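Search reviews, type and press enter

Gradent folding craft table: three months in

Fri 8 March, by Mimoza Georgiev

I wasn't looking for another table. We've got a perfectly good one in the kitchen, but it's always covered in somebody's dinner or somebody's homework, and I was fed up with clearing my pattern pieces off it at five o'clock. So in December I went halves with my sister and got the Gradent from the shop in Bramcombe (£93, down a bit from what they'd been asking in the autumn).

Putting it up took me 20 minutes the first time, mostly spent hunting for the little catch under the left-hand leaf. Now it's a two-minute job! The legs swing out, you push until they click, and you're done. It comes with 4 rubber feet, one of which fell off straight away, and I've glued it back on twice.

What I like is the height. I'm tall, and cutting out on the kitchen table used to do my back in, whereas I can stand at this one for a whole evening and feel fine the next day. The wheels are good on floorboards and hopeless on carpet, so think about where it's going to live.

Now the grumbles. There's a wobble if you lean on the end leaf, and I wouldn't put a heavy sewing machine out there. My friend Soledad Cantero has the older Danzer one and hers is solid as a rock, but it weighs a ton and she can't get it up the stairs without her son. The drawer is a bit silly too – it's so shallow that my big shears won't go in, so they hang on a hook by the door.

Would I buy it again? Yes, I think so, at that price. I've made two skirts and most of a coat on it and I've still got 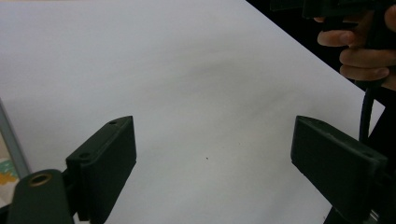 the lining to cut out, all 23 pieces of it, which I'm hoping to get through over the weekend if I can find my chalk.

Last updated: 3 weeks ago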